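Hatstead Home Forum > Gadgets and Machines > Are we any closer to a machine that does the bedroom?

marlowe_pins
December 17, 2021
My sister sent me another one of those clips where a machine folds a T-shirt in a lab and everybody claps, and it got me wondering where we really are with this. I have had a robot vacuum for six years now (a Laltico, the squat one, still going) and I love it dearly, but the floor is the easy part of my house. What I want is for something to go into the bedroom in the morning, pick up whatever got left on the bed, and put it where it belongs. Is that five years off? Is it twenty? I'd love to hear from people who know more than I do.

Þórey Zoëga
Good question, and I think the answer depends on how soft the thing is. I spent a long while at Kirkegaard on the packing side, and our machines could move boxes all day long and never get tired of it. Then we tried them on bagged towels and it was a sad business. A box is the same shape every time you meet it. A towel is a different shape every time, and it changes again the moment you touch it.

So take your bed. Say there's something black and bunched up lying on the sheet. You and I know right away that it's clothing or it isn't, and where the sheet stops and the other thing starts, even if the sheet has big brown squares and yellow blotches printed all over it.

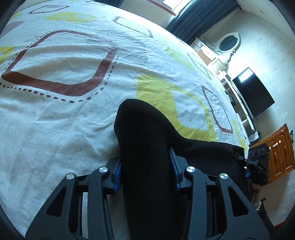

A machine has to work all that out from color and wrinkles, and then it has to close on the cloth without taking a pinch of bedsheet along with it. Two fingers with decent pads will hold fabric fine once they've got it. Knowing where to take hold is the hard bit, and then knowing what you're holding, and that's before anybody says the word "fold." I'd put your morning tidy-up a good way out, I'm afraid.

gravelpath24
I think that's too gloomy, with respect. Picking up is most of the job! If a thing could lift clothes off my bed and drop them in a hamper, I wouldn't care one bit if it folded them or knew a sock from a sweater. Let it be wrong now and then. My kids are wrong all the time and I still send them in there.

Þórey Zoëga
Ha, fair enough, and I'll give you the hamper. Dropping is a lot kinder than placing. But it still has to get around the bed, past the dresser, past the cabinet door somebody left open, and reach to the middle of a big mattress. At the plant we bolted the arm down and brought the work to it. You can't very well bring the bed to the robot.

benchdog_ray
Shop-floor person here, Gukthorpe, sheet metal. We got an arm in February to load the press and it has been a good worker, but one of us still clears the rags off the table before it starts. It will do 24 parts in a row without a hiccup and then stop dead over one rag. So I'm with Þórey on this. Anything floppy, call a human.

gravelpath24
One rag though, Ray. Was it ever taught about rags?

benchdog_ray
No, and I'd guess that's your point – you'd have to show it a great many rags.

Þórey Zoëga
A great many rags, in a great many rooms, with the curtains open and the curtains shut. I do think that's how it'll get there, if it gets there. I just wouldn't clear a closet for it yet.

marlowe_pins
Thank you all, this was more than I hoped for. I'm going to hang on to the vacuum and keep doing the bed myself for now. Ray, if you ever do try showing yours some rags, please come back and tell us how it went, I'd read every word.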